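# Chapter 5: Planning and Paying for Equipment

Earlier chapters dealt with the choice of task and the assessment of the site. The present chapter is concerned with money: what a robot workstation costs to buy, what it costs to keep, and how the two should be set out so that a finance department can approve them. It assumes that the reader has completed the task statement described in Chapter 4 and has it to hand.

By the end of the chapter the reader should be able to

- separate a purchase into capital, consumable and recurring lines;
- prepare a station list from a task statement;
- compare two quotations that do not cover the same things;
- write a replacement schedule for grippers, cables and work surfaces.

## 5.1 Where budgets go wrong

The price of the arm is the figure most often quoted and the one least often mistaken. Suppliers publish it, buyers negotiate it, and it appears on the first line of almost every request. Errors tend to be found lower down the page. Fixings, table coverings, containers, spare fingers and the parts being handled are bought late, by different people, and from whatever fund is open at the time. In the Plirkside worked case, which is used throughout this chapter, the first request contained 26 lines. The version finally approved contained 79, and the arms themselves had not changed in number or price.

The difference was made up of small goods. Consider a sorting task in which power cables are moved between open boxes. The task statement may call for two arms, two grippers and a table, but the station cannot run on these alone. 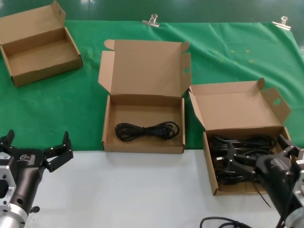
*Figure 5.1 A two-arm station for cable handling, with cardboard boxes on a clipped cloth.*

Three groups of goods are present at a station of this kind. The first is fixed equipment: the arms, their mounting flanges and the grippers. The second is furnishing, which includes the table, the cloth and the binder clips that hold it. The third is the work itself, here the cables and the boxes that contain them. A planner should give each group its own heading, as the three wear at different rates and are usually paid for from different accounts.

The third group deserves particular care. Cardboard boxes are cheap, but they soften at the folds and lose their shape with handling, and a box whose flap no longer stands as it did at the start of a trial is a changed condition. The Plirkside team entered boxes as a consumable, ordered in one batch to a single pattern, with a reserve kept flat in the store. Cables were treated in the same way. The team set a life of 2,000 picks for each cable – a cautious figure, chosen before any wear records were available – and revised it at the half-year review in June.

## 5.2 The station and the room

A station list covers what stands on the table. It doesn't cover the room, and many requests are returned for this reason. Floor finish, lighting, power supply, storage racks, carts and the clear space between one machine and the next must all be allowed for, whether they are bought new or charged as a share of an existing facility.
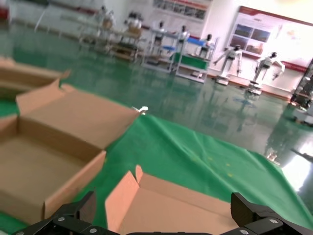 *Reading time for Section 5.2: 5 minutes*

The floor is a useful place to begin. A glossy epoxy finish also reflects overhead light, and a camera fixed near a gripper may look across it at a low angle. Where glare is likely to matter, the cost of blinds, screens or altered lighting should be entered at the planning stage. It is a modest sum if the electricians are already on site and a much larger one if they must be called back.

Shared rooms raise a further question. When several humanoid robots on wheeled bases stand in the same hall as table-top work, racks and workbenches, the planner must decide how common costs are to be divided. Two methods are in general use. The Clinham method divides by floor area, including the clear space around each machine. The Issahaku method divides by booked hours. The first is simple to audit and suits a room whose layout seldom changes. The second is fairer to projects that run for short periods, but it depends on a booking record that is kept up to date.

Whichever is chosen, it should be named in the request and applied to every line. Mixed methods are a common cause of dispute at year end, particularly where carts and racks are moved between projects.

## 5.3 Reading a quotation

Quotations for like equipment are seldom laid out alike. One supplier may include flanges, cabling and a day of fitting; another may list the arm alone and offer the remainder as options. Before any totals are compared, both documents should be copied on to the buyer's own station list, line by line, with gaps left blank. The Clasier form, reproduced at the end of this chapter, is provided for this purpose. A blank on the form is a question to be put to the supplier in writing, and the reply should be filed with the quotation.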